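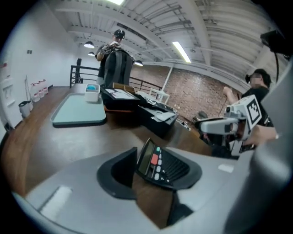 Catriona Gillies told us that a person who writes in a book has already decided never to lend it, and that our whole project could have been replaced by that sentence. We put this to her as a testable claim. She said she had been testing it since before we were born, and went back to pricing paperbacks.

Marginal Returns: Handwriting in Donated Books at the Foltdale Library Sale
Project report, Kacper Laskowska and Lucero Huamán

1. What we set out to do

Our proposal said we would "investigate reader annotation practices in a community setting." In everyday words, we wanted to look inside old books and see what people had scribbled there. The community setting was the basement of the Foltdale library, where donated books wait for the yearly sale, and where the light is good at one end.

We picked this topic after our first one, on overdue fines, fell apart when the library stopped charging them. We mention it only in case anybody is wondering why our bibliography has so much about fines in it.

The question we ended up with was: what do people write in books they later give away, and does it depend on the kind of book? We expected students to underline, cooks to correct, and everyone else to leave the pages alone. Two of these guesses held up fairly well.

2. How we did it

We went through 1,691 books, which was everything donated for the sale of August 4, 2018, minus a shelf of encyclopedias that Lucero refused to touch on grounds of weight. Each book was flipped through from front to back, once. If there was handwriting, we wrote down where it was, what it was made with (pencil, pen, highlighter, other) and which of our categories it belonged to.

The categories changed. We began with "name or gift message," "underlining," "comment" and "other." By the end of the first week "other" was winning, so we split it into shopping lists, phone messages, sums, children's drawing, and "argument," which we use for any note that disagrees with the author. Books done before the split were done again. Kacper wants it on record that he suggested the new categories before we started.

We didn't copy down full names, addresses or phone numbers. A few gift messages were personal enough that we shut the book and marked it "message" and felt like burglars.

To check that we were sorting things the same way, we both did the same box of 30 books without talking. We disagreed about 9 of them. Almost all of the trouble was over whether a vertical line in the margin counts as underlining. Kacper says it does. Lucero says that a line which isn't under anything can't be. Our advisor, Heather Baxter, ruled for Kacper, and the tables follow that ruling.

3. What we found

Most books had nothing in them at all. We should say this early, as it took up most of our time and makes for poor reading. Thrillers were the cleanest. People seem to go through a thriller the way they go through an airport, and leave about as much behind.

Gift messages were the commonest kind of writing and turned up mainly in poetry, in dictionaries, and in large books about trains. The dictionaries were usually a present for starting somewhere new. We found very little sign that the dictionaries had been opened after the message was written, though an unmarked page is weak evidence and Heather told us to say so.

Underlining behaved as we had guessed in textbooks, where it is heavy in the first chapter, lighter in the second, and then stops. We had planned a graph of this. It looked like a playground slide, and the written version does the job. Self-help books show the same pattern with a shorter slide.

Cookbooks were the surprise. We had expected corrections ("more salt," "less time") and there were some, but the main thing people write in cookbooks is a verdict. "No." "Fine." "Not for Jean's side." One baking book had "never again" next to a recipe for walnut bread and, in what looked to us like the same hand, "see above" next to the same recipe at the back of the book, where it appears with raisins.

The "argument" category was small, and we enjoyed it more than is proper in a report. Travel guides attract it. A walking guide to the country above Mellau has a running quarrel in green ink with the author's walking times, which the reader thinks were made up by somebody on a bus. The quarrel goes on for the whole first half. It ends beside a description of a hut that sells soup, with a check mark.

4. The Skallero problem

One donor's books need a section to themselves. They came in boxes stamped Skallero, and nearly every one had been written in from cover to cover, always in pencil, always politely. The reader asks the author questions. "Is this so?" "What about Moffat?" "Did she ever write back?" We couldn't find out who this was, and the Skallero stamp led us to a shoe store that closed long ago.

These boxes pushed up our numbers for comments badly, mostly in history. We tried leaving them out, and comments dropped to almost nothing. We tried leaving them in, and it looked as if Foltdale were a town of gentle historians. We give both versions in the tables and let the reader choose a town.

5. What went wrong

We can only see what people didn't bother to erase. We also know nothing about the books people keep, and those may be the ones with the most writing in them. Jean Guthrie, at the library front desk, pointed this out in our first week. We wrote it down as a limitation and carried on.

Highlighter fades, so old highlighting is probably undercounted. The sale is only one sale. We had hoped to compare it with the smaller one in December, but the books for that one arrive already sorted and, we were told, already wiped.

We also lost 2 tally sheets, which were later found being used as bookmarks. The books they were in had not been sold, and the numbers went back in the table.

6. Where that leaves the question

The kind of book does matter. Reference books get messages, textbooks get underlined until the reader gives up, and cookbooks get judged. Catriona's claim about lending is harder to settle. Some of the most heavily marked books also had a borrower's name and the word "return" inside the cover, so somebody was lending them, or meant to. When we showed her, she looked at the covers for a while and said those people had plainly learned their lesson.

The tables are in the appendix. The walking guide to Mellau was bought by Kacper on the morning of the sale, and he has since added a note in it about the stairs to the basement.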